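見出しの「衝撃」を数えるのをやめます　Clerken、ニュース見出しの検証プロジェクト「Flolter」を縮小して継続

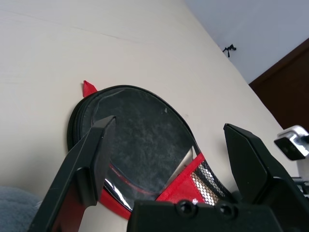
ニュースメディア運営のClerkenは、見出しの表現を検証する編集プロジェクト「Flolter」について、当初の計画を縮小したうえで、9月から新しい形で継続します。計画の柱だった見出しの自動採点は取りやめ、編集者が記事と見出しを読み比べて書く講評に一本化します。プレスリリースというものは、たいてい「このたび画期的な取り組みを開始いたします」と始まります。本件は画期的ではありません。採点がうまくいかなかったので、うまくいかなかった部分を外した、というお知らせです。卓球のラケットケースを例にとれば、濃いグレーの布地に赤い縁取り、縁に沿った黒いファスナーという品物について、商品紹介の担当者なら「グレーと赤のラケットケース」と書きます。これがニュースサイトの見出し担当者の手にかかると「卓球ファン騒然、あのケースの縁に隠された赤の正体」になります。赤い縁は隠れていませんし、騒然とした卓球ファンも確認されていません。Flolterが扱ってきたのは、この二つの書き方のあいだにある距離です。

■ 経緯

Flolterは、Clerkenの編集部が社内の勉強会として始めたものです。自社の配信記事から見出しを集め、本文に書かれていることと見出しが約束していることがどの程度一致しているかを調べる、という地味な作業でした。

その後、文章解析を手がけるHijaziから、見出しの「誇張度」を数値で示す仕組みを共同でつくりたいという提案を受けました。正直な見出しには低い点、煽った見出しには高い点がつき、編集画面に数字が表示されるというものです。提案書には「見出しの信頼性を可視化する」とありました。当社はこの言葉に少し引っかかりながらも、試用に同意しました。引っかかった理由をその場できちんと言葉にしなかったことは、当社の落ち度です。

試用では、当社が配信した2,000本の見出しを採点にかけ、そのうち200本を編集者が読み直しました。200本のうち、採点と編集者の判断がはっきり食い違ったものが62本ありました。

食い違いの中身には偏りがありました。採点の仕組みは「衝撃」「騒然」「まさか」「ヤバい」といった語に強く反応します。こうした語を含む見出しには高い点がつきますが、地震の専門家が会見で実際に「衝撃を受けた」と述べた記事も同じ扱いになります。一方、「市長、説明を避ける」という見出しは、ほとんど点がつきませんでした。本文を読むと、市長は予定の時刻どおりに会見を終えただけで、質問には一通り答えています。語彙はおとなしく、内容は事実と違う。当社が本来見つけたかったのはこちらの見出しです。

さらに都合の悪いこともわかりました。試用の後半になると、編集部の見出しの点は下がっていきました。数字だけを見れば改善です。ところが読み直してみると、「衝撃」が「波紋」に、「騒然」が「ざわつく」に置き換わっているだけの例が目立ちました。見出しを書く側が、点のつかない言い換えを覚えたのです。

Hijaziからは、語彙の一覧を増やせば精度は上がるとの説明がありました。上がるのかもしれません。ただ、言い換えは一覧より速く増えます。当社は協議のうえ、採点機能の共同開発を終了しました。同社の技術が劣っていたとは考えていません。見出しの誠実さに点をつけるという問いの立て方に無理があったというのが、当社の見解です。

■ 9月からのFlolter

継続するFlolterの内容は次のとおりです。

講評の公開
Clerkenが配信した記事から36本を選び、見出しと本文の対応について編集者が書いた講評を毎月公開します。選ぶのは、よく読まれた記事、読者から指摘のあった記事、編集部内で意見が割れた記事です。講評には点数も順位もつけません。

変更履歴の表示
配信後に見出しを差し替えた場合、元の見出しと差し替えた時刻を記事の末尾に表示します。誤字の修正も対象に含みます。編集部内には「誤字まで残すのは格好が悪い」という声がありましたが、どこまでが誤字でどこからが書き換えなのか、線を引こうとすると必ず揉めるため、すべて残すことにしました。

疑問形の扱い
「〜か」「〜なのか」で終わる見出しのうち、本文中に答えが書かれているものは、答えを見出しに書くことを原則とします。本文にも答えがないものは、記事そのものを出すかどうかを先に検討します。

「ネットの声」の扱い
「賛否の声」「批判殺到」「絶賛の嵐」などの表現を使う場合は、どの場所に投稿されたどのような反応を指すのかを本文に明記します。明記できない場合は使いません。数件の投稿を読んで書いた「殺到」が、これまでの当社の配信記事になかったとは申し上げられません。

人名の省略
「あの俳優」「大物歌手」のように、名前を伏せて開かせる見出しは使用しません。本文で名前が明らかになっている以上、伏せる必要がないためです。匿名を守るべき事情がある場合は、本文でも同様に匿名とします。

■ 行わないこと

誤解を避けるため、Flolterが行わないことも記します。

他社の見出しは講評の対象にしません。試用の段階では他社の見出しも読み比べましたが、他社の煽り見出しを面白がって紹介する記事は、たいていその煽り見出しと同じくらいよく読まれます。つまり、批判の体裁をとった転載になりかねません。ひどい見出しを笑う記事に、当社がこれまで助けられてきた面があることは認めます。

「信頼できるメディア」を示す認証マークの類は作成しません。試用期間中、Lerbridgeから、Flolterの基準を満たした媒体に表示用のマークを発行し、加盟料を受け取る事業の提案がありました。検討の結果、お断りしています。基準をつくった会社が自分に最初のマークを貼ることになり、それを見た読者の方が何を信頼すればよいのか、当社には説明できませんでした。

見出しの自動生成についても、Flolterの枠内では扱いません。

■ 予想される効果について

通常であればこの項に、閲覧数の増加や読者満足度の向上といった見通しを記すところです。当社は、Flolterの継続によって記事の閲覧数が増えるとは考えていません。むしろ、しばらくは減ると見ています。

「答えは本文で」とした見出しより、答えを書いてしまった見出しのほうが開かれにくいのは、編集者であれば経験として知っています。見出しだけで用が済んだ読者は本文を開きません。それは読者にとっては時間の節約ですが、広告収入で運営する媒体にとっては痛手です。この点を「長期的には信頼が収益につながる」という一文で片づける発表をよく見かけますが、つながった例を当社はまだ自社の数字で確かめていません。確かめられたときには、その時点でお知らせします。確かめられなかったときも同様です。

また、講評を書くのは見出しを書いているのと同じ編集部の人間です。身内の採点は甘くなります。これについては、講評の担当者を毎月入れ替えること、自分が見出しをつけた記事の講評は書かないことを定めましたが、十分な対策だとは思っていません。外部の方に依頼する案もありました。ただ、当社が選んで当社が謝礼を払う「外部」がどれほど外部なのかという疑問が残り、今回は見送りました。

■ 本リリースの見出しについて

本リリースの見出しは「衝撃」を数えるのをやめる、という書き方をしています。初稿の見出しは「Flolter、自動採点を中止し講評を継続」でした。編集部で検討した際、これでは開かれないという意見が出て、現在のものに変わりました。

Flolterの基準に照らすと、現在の見出しには問題があります。数えていたのは「衝撃」だけではありませんし、「やめます」から始まるため、プロジェクト全体の中止と受け取られる可能性もあります。初稿のほうが正確です。それでも現在の見出しを採ったことについて、編集部内の意見は割れたままです。初回の講評36本のうちの1本は本リリースとし、差し替えの経過もあわせて掲載します。

■ 読者の皆さまからのご指摘

見出しと本文の食い違いにお気づきの場合は、各記事の末尾にある「見出しについて」の欄からお知らせください。記事名と、どの部分が食い違っているかをお書きいただければ足ります。お名前の記入は不要です。

いただいたご指摘はすべて編集部が読みますが、すべてに個別の返信をするとはお約束できません。講評で取り上げる場合は、文面をそのまま引用せず、要旨のみを記載します。見出しを変更した場合には変更履歴に反映しますので、そちらをご確認ください。

「見出しが長すぎる」「つまらなくなった」といったご意見も同じ欄で受け付けます。後者は増えると予想しています。

■ 媒体関係者の皆さまへ

本リリースを記事にされる場合、見出しは自由におつけください。「Clerken、見出し採点に失敗」は、当社の認識とおおむね一致します。「Clerken、煽り見出しと決別」は、まだ決別できていないため、お控えいただけると助かります。

試用で使用した見出しの一覧と、判断が食い違った62本についての編集者の覚え書きは、ご希望の媒体に提供します。覚え書きは社内用に書かれたもので、読みやすくはありません。採点の仕組みそのものに関する資料はHijaziに帰属するため、当社からはお出しできません。

■ 本件に関するお問い合わせ

Clerken 編集部 Flolter担当
お問い合わせは当社サイト内の報道関係者向けフォームよりお送りください。受付は午前10時から午後5時までです。時間外にいただいたものは翌営業日以降に拝見します。

※本リリースに記載の内容は発表時点のものです。変更した場合は、変更前の記載を残したうえで追記します。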